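About Lotanora Coffee

Lotanora is a coffee school and small roastery. We teach people to make good coffee at home and behind a counter, and we roast the beans we teach with.
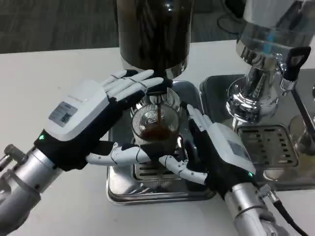 The school was started by Elżbieta Szewczyk and Zbigniew Chmielewska, who had worked together at a cafe on Hulme Street and were often asked by regulars how to get the same cup at home. They began with evening classes after closing time. When the cafe moved, they took over the lease on the back half of the building and put in a counter, a sink and a proper grinder bench. The roaster came later.

What we teach

Most people come to us for Brurko, our basic course. It runs over four evenings and covers grinding, water, brewing by hand and keeping your equipment clean. The first evening is spent almost entirely on grinding. Students taste the same beans ground three ways and write down what they notice before we talk about it.

Clestik is the longer course, meant for people who work in a cafe or plan to. It takes 12 weeks, one morning a week, and includes milk, espresso, opening and closing a bar, and ordering stock. You should have finished Brurko or have some time behind a counter – ask us if you are not sure.

Classes are small. Everyone brews at every session, and everyone washes up.

How we work

We brew into plain glass in the beginner classes. You can see the color and judge how much you have poured, and a glass cup is easy to check for old coffee stains. Beans are kept in closed canisters away from the window and labeled with the roast date. We use our own coffee for teaching up to 30 days after roasting. After that it goes to staff.

Elżbieta leads Brurko and writes the course notes. Zbigniew roasts on Mondays and teaches most of Clestik. He also repairs grinders, including ones that students bring in, though he asks that you empty them first.

The roastery

We roast in small batches and sell in one bag size. There are usually three coffees on the shelf – one light, one medium, and one darker roast for people who take milk. Last year we sent out 144 wholesale orders, mostly to cafes within an hour's drive. Wholesale customers can book a training morning for new staff at no charge.

Visiting

The shop is open Tuesday through Saturday. You do not need to be a student to come in, buy beans or ask a question about your grinder. Evening classes start at 6:30, and the door on the parking lot side is the one to use after the shop closes. There is one step at that entrance, and we keep a ramp inside if you need it.

New course dates are posted at the counter and on the Classes page.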